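Workshop notebook, dry goods shelf
September 28, 2022

Continuing from the August entry on shelf stock. Subject is the packaging only: what stands, what leans, what has to be pulled and replaced. Skendard shelf unit, two levels, yellow sides. Stock came over from the Flolterano store cupboard in one crate.

Long pasta first. It goes on the upper level, packets upright and side by side, label outward where the label allows it. Five packets fill the width well enough that the end one can lean on the side panel. With four, the row opens up and the softer packets start to slump at the waist. Do not go back to four.
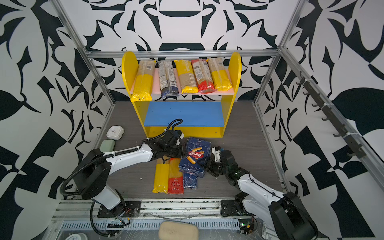
Yellow shelf unit with the long pasta on the upper level, lower level clear blue panel.

Remarks on the row. Clear wrap is harder to read than printed wrap, since the label band sits at a different height on nearly every make. The third packet stands slightly forward of its neighbors. Left it that way for now; the shelf is deep enough. Pink top surface gives good contrast against the yellow and tan packaging, less good against the red end on the fourth. The yellow side panel against the yellow lower half of the last packet is poor contrast and worth fixing the next time the order is changed. Proposal: move the navy and white one to the far right.

Weighed the Butetti crate before unpacking: 3940 g gross. Crate tare is 813 g. Difference entered on the stock sheet, not repeated in this book.

Floor is still the gray wood-grain board. It shows crumbs and broken ends badly, so sweep it before starting and again after any packet is swapped. One broken end under a carton is enough to tilt it.

Packets and cartons mixed are a separate problem. A carton wants to stand square. A soft packet takes whatever shape is left over, and once it has a crease it keeps it.

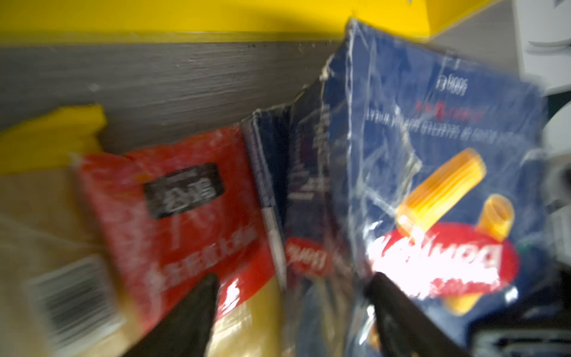
Notebook 2, p. 47

Mixed group, close in. The large dark blue carton is marked 500g and has clear film over it. The film is crinkled and throws white glare across the printing, including over the red oval logo, so the brand name is partly lost. Top corner is scuffed and the board is torn along the upper left rim. The navy carton behind it has a worn top edge too. Both are due for replacement under the rule we set in August: torn board gets pulled, scuffed print stays.

The red plastic packet with the Chinese label is creased but is staying in the set. So is the yellow long pasta next to it. Translucent wrap, noodles visible through it, and no board to fray.

On film over cartons. The argument for it is that it holds a worn carton together. The argument against is glare, and a crinkled surface where the carton had a flat one. The Lemaire film is rated on our sheet at 800 mm roll width, far wider than needed, and the surplus gets folded under, which adds to the creasing. Try a narrower cut, pulled tight — one seam, at the back.

To do:
Replace both worn cartons, same size if available.
Recut film for the blue one or leave it bare, and note which.
Re-order the upper row with the navy and white packet at far right.
Straighten the third packet once the order is settled.
Tare the crate again, the lid was changed.

Open point: whether short shapes in cartons should share a level with long pasta at all. My preference is cartons low, packets high. Leave the blue level free until that is decided.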